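30th January

Woke up with an opinion about hard drive brackets, which I suppose is what the doctorate was for.

The argument with Ultan Madigan is settled, at least until he reads the logs again. He wanted the drive insertion learned end to end from demonstrations. I wanted the plain spiral search with a force threshold. So we built both, called his Pelier and mine Flirken, and ran 116 trials of each. Pelier seated the drive in 90. Flirken managed fewer and took longer over every one of them, like a man looking for his keys with mittens on.

The annoying part is where Pelier fails. Nearly all the misses come when the drive starts out at a steep tilt, and Pelier has picked up Madigan's own habit from the demos of pausing, thinking, and then pushing harder. Flirken at least gives up politely when the force climbs. I pointed this out at lunch and he said the pause was "deliberate." It's in the training set 700 times, so it had better be.

Tried a mix in the afternoon: Pelier for the approach, Flirken for the last bit into the cage. Too early to say. Lost an hour to a wrist force offset that I had set myself in September and left a rude comment beside.

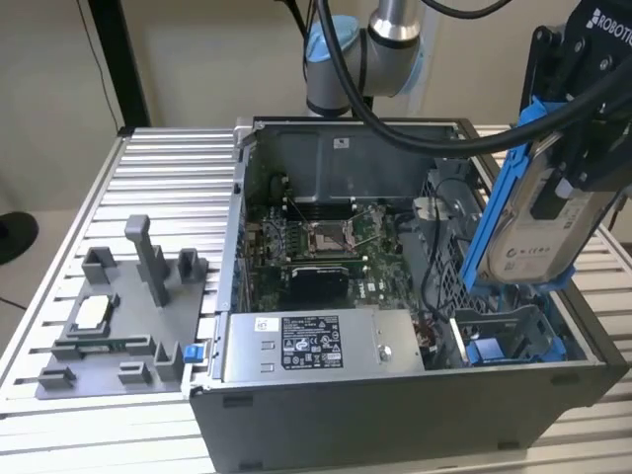 Why not just teach it with more demonstrations? More of them taught it the pause more thoroughly, and the steep starts barely improved.

Baloch wants the write-up to say "robust." I have offered "frequently successful." Rerun the steep starts tomorrow, zero the sensor FIRST, and buy coffee, as the tin is down to dust and Madigan has started eyeing my tea.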